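Progress report to the Grullasach Fund
Project: Ninda, perception and planning software for kitchen sorting
Prepared by Sebastián Daza, software lead, Saltham site
Date: 1/30/24

1. Purpose of this report

This report covers the second period of the project. It describes the work done on the perception module, the grasp planner and the logging tools, and it lists the points where we are behind the plan. The budget tables are sent separately by the office at Durán, so I do not repeat them.

As a reminder, the goal of Ninda is to let a single arm clear and sort dishware which was left in small stacks. In the first period we worked only with objects standing alone. In this period we moved to objects which touch each other, or which stand one inside the other. This change was bigger than I had estimated in the proposal, and most of the delays in section 5 come from it.

2. Perception

At the start of the period, the segmentation model treated a stack as one object. This was acceptable for counting but not for grasping, because the planner received one outline and tried to close the fingers on the widest part of it. We have now changed the labelling rules. Each piece gets its own mask, and the hidden part of the lower piece is also drawn, as well as the annotator can judge it. We relabelled 1,965 images according to these rules. The work took longer than planned, but the labels are now consistent between the two people who did them, which was not the case before.

The new model separates the upper and the lower piece well when they have different colours. It is weaker when both pieces have the same colour, and it is weakest with white dishes against the wall. For this reason we have added a depth channel to the input. The first version of the depth input was noisy near the rims, and we had to filter it. I consider the filter a temporary solution.

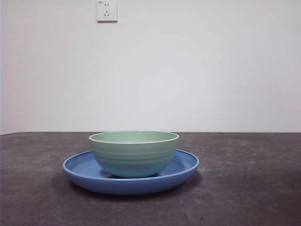 The main change in the planner is that it now works with a relation graph. Every detected piece is a node, and the relations "on", "in" and "beside" are stored between the nodes. Before a grasp is proposed, the planner asks the graph which pieces are free to move. For the green bowl in the blue plate, the graph has two nodes and one relation, and the only permitted first action is to lift the bowl. A bowl of this shape has a thin rim and sides which go inward to the bottom, so the planner prefers a grasp on the rim, with one finger inside and one outside. The plate gives a second difficulty. The near rim hides the base of the bowl when the view is so low, and the planner must estimate the height of the contact from the depth of the bowl and from the visible floor of the plate. We have written a separate routine for this estimate and it is now covered by tests.

3. Planning and control

The relation graph is rebuilt after every action. In the earlier design we updated it by calculation only, that is, we assumed that a lifted piece was really lifted. When the assumption was wrong, the error stayed in the graph until the end of the run. Rebuilding costs up to 60 milliseconds on the present computer. I believe this is a fair price, and we have no plan to return to the old method.

In the control layer we replaced the fixed closing force with a limit which depends on the class of the piece. The values are kept in a configuration file, so that a technician can change them without compiling the software again. We also made the stopping behaviour more simple. If the measured width of the fingers does not agree with the expected width, the arm stops, opens and goes back to the waiting position. Before this, there were several recovery behaviours, and in some cases they started one after the other in a manner which was hard to follow in the logs.

4. Tooling

The replay tool is finished and everyone in the group is using it. It loads a recorded run and shows the camera image, the masks, the relation graph and the chosen grasp on the same time line. A developer can change a parameter of the planner and see which grasp would have been selected, without the arm. We have set the storage limit to 2,000 runs, and older runs go to the archive at Durán.

The documentation of the tool is not complete. The part about importing runs from another site is still missing, and our colleagues have asked for it more than once. I will write it myself.

5. Delays and risks

The same-colour problem is the most serious technical risk. If the depth channel does not help enough, we will need to take a second view before each grasp, and this will make the cycle slower. We would prefer to discuss this with you before we decide.

The integration with the conveyor software has not started. The interface was to be agreed in this period, but the format of the messages was changed by the supplier and we are waiting for the final version. No cost has come from this so far, only lost time.

There is also a smaller risk in the class-dependent force limits. If the class is wrong, the limit is wrong too. At the moment an unknown piece receives the lowest limit, which is safe for the dish but can cause slipping with heavy pieces.

6. Work planned until April

We will train the model again with the filtered depth input and compare it with the colour-only version on the same test set. The planner will be extended from stacks of two pieces to higher stacks, where the order of removal is more important. Sebastián Daza will visit Durán to install the replay tool there and to train the local staff in its use.

We ask the Fund to confirm that the conveyor milestone can be moved to the next period. The other milestones stay as they are in the agreement.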